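4.2 Round tables and the last crease

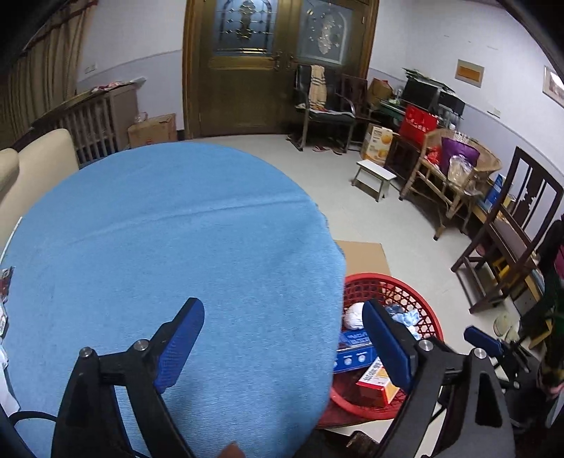
Of all the jobs in our study of everyday tidying, spreading a cloth over a round table gave us the most to talk about. It looks like the simplest task on the list. You shake the cloth out, let it land, and pull until it lies flat. Yet in the 40 homes we followed in Brumgate and Duseck, it was the job people most often came back to after calling it finished, and we found the reasons a real pleasure to untangle.

A square table gives the hands something to work against. The cloth has corners, the table has corners, and a person can line up one pair and then the next. A round table gives no such help. Pull toward yourself and the far side shortens; walk around to fix the far side and a fold appears where you were standing a moment ago. We call this a traveling crease. In Figure 4, a long raised crease crosses the upper half of a light blue cloth while the middle of the table is otherwise clear, and the fabric is wavy where it hangs over the right side of the tabletop. The two features interest us as a pair. Several people in the study told us that they judge a cloth by its top alone and leave the hang to sort itself out, while others begin with the hang and treat the top as the easy part.

Across the whole study we logged 1,120 short tidying episodes, and 605 of them involved cloth of one kind or another: tablecloths, dish towels, napkins, bedding. The tablecloth episodes stood out for how much walking they involved. People with square tables mostly stayed on one side and leaned. People with round tables circled, sometimes twice, smoothing with the flat of the hand as they went. One household in Duseck had worked out a lovely method in which the cloth is folded in quarters, the folded point is set at the center of the table, and the quarters are opened one at a time. We tried it ourselves and have kept using it at home.

4.2.1 Where the small things go

A table can't be smoothed with things all over it, so every cloth episode is also a sorting episode. Small items have to go somewhere, and the choice of place turned out to be richer than our first coding scheme allowed. We had planned for two outcomes, "put away" and "moved aside." After reading the notes from April we added a third, "parked," for things set in a basket or tray within reach of the table.

Baskets are wonderful objects to study for this reason. The round red plastic one in Figure 4 sits right next to the table and holds both cloth and boxes: a bundled white cloth, a small dark blue one, a light blue and white patterned one, a blue box, and a small box in red, white and yellow-orange. A few small items, among them a wrapper and a packet, lie along the left edge of the table. Under our first scheme we would have struggled to code a basket like this. Was it laundry, shopping, or storage? Mixed contents of this kind were common in our records, and people were rarely troubled by them. A basket's job, as one participant put it, is to be the place you look first.

We also noticed that soft things and boxes behave differently once parked. Cloths settle into whatever space is left – they fill gaps, slump, and hide what is beneath them. Boxes keep their shape and end up at odd angles. When we asked people to find a particular item in a mixed basket, they nearly always lifted the cloths first, even when the item was partly in view.

4.2.2 Coding notes

Creases were scored by length and by whether they reached the edge of the table. We used the Vlček scale, with one change: on round tables, a crease that follows the curve of the edge is scored as hang and left out of the score for the top. Baskets were scored by kind of contents only. Items on the floor near the table were noted but not scored, and the 19 episodes in which the table was in use for a meal were set aside and are treated with the Goslow pilot material in Section 5.

Figure 4. Round table with a light blue cloth and an adjacent basket with mixed contents. Crease coded as long; right-hand hang coded as wavy.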